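大理石柄の板を作業台に敷く:貼らずに置くだけで済ませる手順

2021年1月20日

大理石柄の板を金属の台に載せると、見違えるように使いやすくなる。そう書いてある記事をいくつも読んで、正直かなり疑っていた。柄が変わっただけで作業がはかどるなら苦労はない。それでも波形の金属の台の上で積み木や絵本を扱うのにはほとほと困っていたので、試すだけ試した。結論から言えば、効いたのは柄ではなく平らさのほうだった。以下はその手順と、途中で信じるのをやめた助言の記録である。

用意するもの

・大理石柄の板 1枚(私のは通販の Giteron で3000円)
・滑り止めシート(Sulta の切り売り、ハサミで切れるもの)
・乾いた布 2枚
・中性洗剤
・メジャー
・置いて使う小物(積み木、厚紙の絵本など)

接着剤と両面テープは要らない。入門記事の多くは「強力両面テープで固定」と書くが、溝のある金属に両面テープを貼っても、くっつくのは山の頂上だけだ。剥がすときの手間を考えると割に合わない。

手順1 台の溝を掃除する

波形の金属板は、溝に細かいものがたまる。布を指に巻いて、溝の向きに沿って一本ずつ拭く。横に拭くと山を越えるたびにごみが隣の溝に落ちるだけで、まるで進まない。専用クリーナーを勧める人もいるが、薄めた中性洗剤との違いが私にはわからなかった。拭いたあとは完全に乾くまで待つ。

手順2 板の大きさを決める

台いっぱいの板を買いたくなるところだが、ひとまわり小さくていい。端まで覆うと持ち上げるときに指の入る場所がなくなる。測るときは縁のレールや金具の出っ張りも含めて測ること。私は天面だけ測って注文し、届いてから金具に当たることに気づいて一度返品した。返送料は1082円。高い授業料だった。

手順3 滑り止めを切って敷く

シートは四隅と中央に分けて敷く。全面に敷けば安心だろうと最初は考えたが、溝の上で浮いたりへこんだりして、かえって板ががたつく。切り分けたものは溝をまたぐ向きに置く。溝と平行に置くと、細いものは谷に落ちてしまう。

手順4 板を載せる

ここで向きを決める。台の縁とそろえるのが見た目には正しい。しかし私は斜めに置くほうに落ち着いた。こちらの立ち位置が台の正面ではなく角寄りだからだ。板の辺が自分の体に向いているほうが、物をまっすぐ並べやすい。見栄えを取るか手の動きを取るかで、どちらでも壊れはしない。

載せたら四隅を順に手のひらで押す。カタッと鳴る隅があれば、その下のシートを溝ひとつ分ずらす。重ねて厚みを足すのは最後の手段にしたほうがいい。重ねたシートは数日でずれてくる。

手順5 置くものを減らす

敷いたあとに一番差が出るのはこの段階だと思う。板の上に出すのは、そのとき触るものと、次に触るものだけ。私の場合は小さな色付きの積み木と、厚紙の絵本である。絵本は右手前の隅に寝かせ、真ん中は積み木のために空けておく。平たい小物は板に載せず、脇の金属面に逃がす。

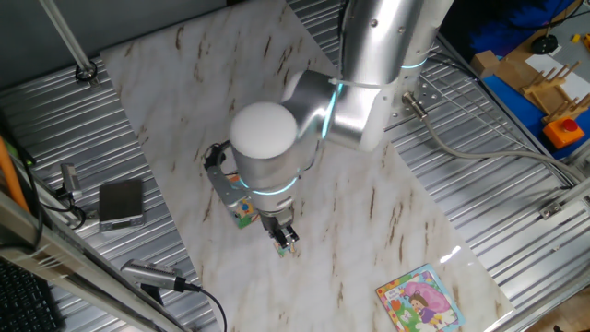 「斜め置きは三日で嫌になる」と書いてきたのは Marietjie Zulu で、縁とそろっていない板は拭き掃除のたびに少しずつ回り、気がつくと絵本が端から落ちる位置に来ているという。板の角の位置を台に鉛筆で薄く印しておけ、というのが彼女の助言だった。

回るという指摘は当たっていた。うちの板も二週間で少し回った。ただし嫌にはなっていないし、鉛筆の印は金属の上では布でひと拭きすると消える。代わりにマスキングテープの小片を角の二か所に貼った。これは今のところ残っている。

手順6 色の見え方を確かめる

茶色や黄褐色の筋が入った白い柄は、写真で見るとなかなか上品だが、実際に物を置くと筋が邪魔をすることがある。緑や黄色の積み木なら問題ない。困るのは茶色や生成りの小物で、筋の上に置くと輪郭がわかりにくい。Meesuk の木の動物セットを並べてみたときは、鹿を一度見失った。

「柄が入っているほうが汚れが目立たなくてよい」という意見もよく見かける。これも鵜呑みにしないほうがいい。汚れが見えないというのは、拭き残しが見えないということでもある。子どもが触る本や積み木を置くなら、見えるほうがありがたい。手のひらで撫でてざらつきを探すのが確実だ。

手順7 手入れ

毎回、使い終わったら乾いた布で一拭き。月に一度は板を外し、シートの裏と台の溝を掃除する。Yufang Ding のページには「14日ごとに板の表裏を返す」とあったが、裏まで柄のある板でなければ返す意味がないし、反りが出るような場所ならまず置き場所を変えるべきだろう。私は返していない。

厚紙の絵本は濡れた面に置かないこと。表紙の角から紙が膨らみ、一度膨らむと重しをしても元の薄さには戻らない。洗剤で拭いた日は、乾くまで本は棚に置いておく。

よくある失敗

・板が中央でたわむ
中央のシートを忘れている。四隅だけでは足りない。

・積み木がすべる
板がつるつるすぎるか、洗剤が残っている。水拭きをもう一度。すべり止めスプレーは試したが、本の裏表紙がべたついたのでやめた。

・照明が映って見づらい
板より、むき出しの金属のほうが光っていることが多い。照明の角度を変えるほうが早い。Plurnudance の反射防止フィルムも3000円出して買ってみたが、溝のある面には貼れず、まだ袋に入っている。

6月にもう一度、梅雨の湿気で板がどうなるかを見るつもりでいる。反ったら、そのときはここに追記する。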